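Silthorpe Edero Two-Arm Bench Kit
Set-up guide, section 4: Enclosure, arms and first tabletop session

4.1 Before you start

This section assumes that the table has been assembled as in section 2 and that the controller has passed the self-test in section 3. If the self-test reported a fault on either arm, clear it first. The arms will hold position with an open fault but will refuse to home.

Allow a clear space of 300 mm behind the table for the cable run. The mains lead must reach the socket without an extension.

CAUTION: Both arms move when power is applied. Keep hands, sleeves and lanyards out of the enclosure until the status light is steady.

4.2 Fitting the enclosure

1. Stand the uprights in the corner brackets and tighten the bracket screws finger-tight only.
2. Fit the top rails. Check that the rails sit fully home in the metal fittings before letting go of them.
3. Run the two support wires corner to corner under the roof panel so that they cross near the middle. Tension each wire until it no longer sags.
4. Hang the black fabric walls, seams outwards, working from the back to the front. The front stays open.
5. Clamp the frame to the front of the table at both corners.
6. Return to the bracket screws and tighten them fully.

NOTE: The fabric is there to keep room light off the work area. A gap at a seam will show as a bright stripe in the camera view and should be closed before calibration.

NOTE: Do not hang lamps, hooks or cameras from the support wires. They are rated for the roof panel and nothing else.

4.3 Mounting the arms

1. Place the left base unit on its marks at the left edge of the table. The arm marked L goes here. The two arms are not interchangeable.
2. Fit the four base bolts and tighten them in a cross pattern.
3. Repeat for the right base unit.
4. Connect each gripper cable at the wrist, then at the base. Leave enough slack for the wrist to turn through its full range. Slack that drags on the board is acceptable at low speed. Slack that can be caught between the gripper fingers is not.
5. Switch on at the controller. Wait for the status light.
6. Select HOME from the service menu. The left arm moves first, then the right.

CAUTION: If the arms touch during homing, press the stop button and check that L and R have not been swapped. Do not pull the arms apart by hand while power is on.

4.4 Speed and grip limits

The kit leaves the factory in training mode. Wrist speed is limited to 200 mm per second and the grippers will not close on a load heavier than 375 g. Both limits can be raised in the service menu, but the warranty covers training mode only until the calibration record has been uploaded.

Fault code 766 means that a gripper has reached its grip limit. Open the gripper from the menu, remove the object and press RESUME. If the code comes back with nothing in the gripper, the finger sensor needs to be zeroed (see section 7).

4.5 Laying out a first session

Any small, light household or play objects may be used. The steps below give a layout that suits most pick-and-place work.

1. Put the white board at the front centre of the table, within reach of both arms.
2. Place the tray and any containers behind the board. A cup with a stick-like object standing in it makes a useful tall target. A shallow bowl can be kept to one side of the tray.
3. Place loose objects on the board. Choose different shapes and colours: a ring, a small block and a toy vegetable will exercise the grippers differently.
4. Keep small white blocks on the board to a minimum during camera set-up. White on white is harder for the object finder, and it is better added once darker objects are being picked up reliably.
5. Bring both grippers to the READY position above the board.
6. Press RECORD, carry out the task using the hand controllers, and press RECORD again to stop.

NOTE: Objects may be moved between recordings. The board may not. If the board is knocked, repeat the camera calibration in section 5.

NOTE: Glass, liquids and anything with a sharp edge must not be used inside the enclosure.

4.6 Shutting down

1. Send both arms to PARK.
2. Wait for the grippers to open and the status light to go out.
3. Switch off at the controller, then at the wall.
4. Clear the board. Objects left under a parked gripper can be crushed at the next homing.

The fabric walls can be left in place. Clean them with a dry brush. Do not wash them.

4.7 Parts and returns

Replacement finger pads, cables and wall panels are supplied by Lehtinen. Quote the serial number on the underside of the controller. Arms returned for service must be packed in the original foam with the grippers closed.

Revision note: steps 4.3.4 and 4.5.4 were reworded on 23rd May.

Figure 4: Work area with both arms over the board 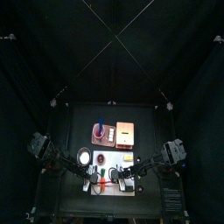

Reader comments on this section

Pankaj Thakur: Step 4.3.4 should give a figure for the cable slack. I left what looked like plenty and the right wrist still stopped short of its full turn with a cable fault. I let out more from the base end and it homed without trouble after that. Also, the menu on my unit says REST where section 4.6 says PARK. Is that a firmware difference or are they two separate positions?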